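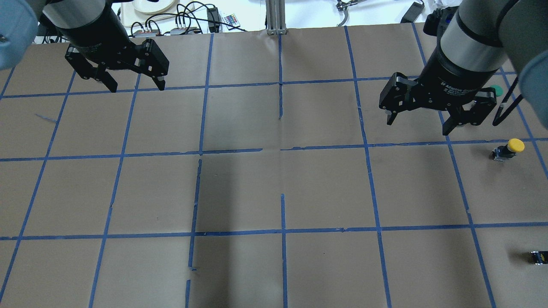 **Figure 6.** The two arms above the taped grid, both grippers open.

### 4.2 Stalls at low approach height

Of 200 placement trials on the Floltby cell, 15 ended in a protective stop. Eight of these occurred with the right arm at its lowest approach height, where the fingertips touched the paper before the controller registered contact. The Ilik planner had assumed a flat surface and made no allowance for creases. Raising the approach height removed the fault in later trials but lengthened each cycle. The remaining stops were traced to a timeout in the Stular driver.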